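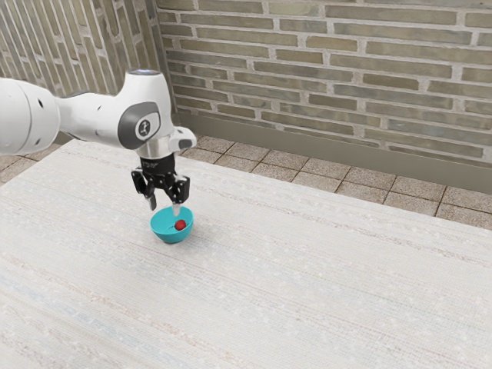
Home Stories Archive Submit Log in

Two Fingers

I'd been living inside the simulator for most of November when Anwara Mridha walked over with her coffee and asked me which gripper I was going to marry.

"The Hikov," I said, because I had to say something.

"You said the Valtovier last night."

Well, last night the Valtovier had been behaving! We had the same arm, the same brick room, the same little red ball in the same teal bowl, and the only thing I was allowed to change was what hung off the wrist. Pretell wanted a winner by morning. They were going to order 46 of whichever one I picked, and I'd reached the stage where I dreamed about the bowl. In the dreams I was usually the ball.

So I ran it again. The fingers came down, open, nice and slow, and I leaned left in my chair as if that would help. (It has never helped. I still do it.) The pad touched the ball, the ball rolled up the side of the bowl, thought about it, and rolled back into the grip.

"Vi," I said, "how many is that?"

Vi was the controller. She wasn't supposed to have opinions, just a log and a flat voice Jamshid Talebi had given her one bored evening.

"178 picks," said Vi. "34 drops. I would like to try with the other fingers."

Anwara put her coffee down. "Did you write that?"

"No. Did you?"

We called Jamshid, who was in bed, and he swore up and down he'd only done the numbers. Then he got quiet and asked what she meant by other fingers. Neither of us had thought to ask — we're engineers, we'd gone straight for the source code.

"Vi, which other fingers?"

"The ones on the person who leans left."

I looked at my hands. I don't know what I expected. I had a bandage on one thumb and ink on the other, and I held them up to the monitor like a kid before dinner, feeling like a complete idiot.

"The camera's in the simulation," Anwara whispered. "It can't see you."

"Closer," said Vi.

On the screen the arm backed away from the bowl, all by itself, and waited. There was the ball, very red, very small. I could feel how smooth it would be. It was 3 a.m. and I'd done 3,000 of these with somebody else's fingers, so I reached.

Comments

marlow_b: ok but which gripper did Pretell buy

tinfoilhatrack: I work on pick and place and the leaning thing is real, whole lab does it

Dessa: More Vi please! Is there a part two?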